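Keeping the old desktop going

I've had the same desktop since before we moved, and every January I ask myself whether to replace it. This year I priced a new one at $1280, closed the tab and went back to doing my taxes on the old one.

It isn't fast. It takes 53 seconds to get to the login screen, and if I open the photo folder too soon it sulks for a while. But I mostly write, keep the household budget and print labels for my sister's soap orders, and it does all of that.

What I did do was clean up. I went through the downloads folder and deleted 1543 files, a lot of them the same bus schedule saved over and over. I dropped two backup programs I was paying for and kept Daza, which is ugly but lets me pick the folders myself. I also wrote my passwords in a notebook, which my nephew says is a bad idea. The notebook lives in a drawer with the stamps.
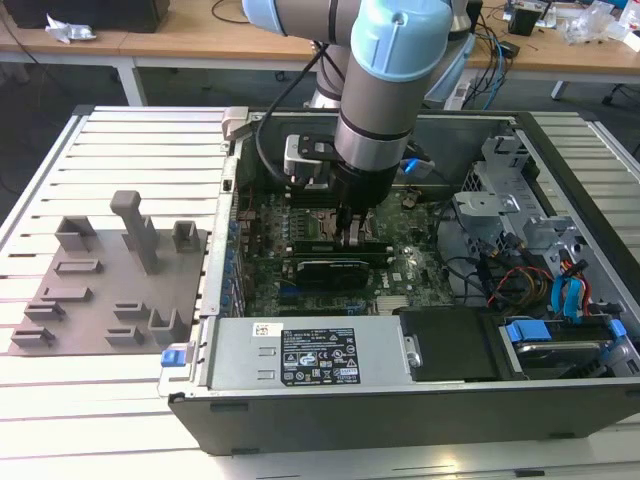 Angelica Javier

The next thing is more memory. Opening up a tower doesn't scare me anymore, as long as I have a clear table and a saucer for the screws. I found a used pair of sticks for $19 and they should get here next week. If the photo folder opens any quicker I'll post the times.

Posted 13th April in Home, Computers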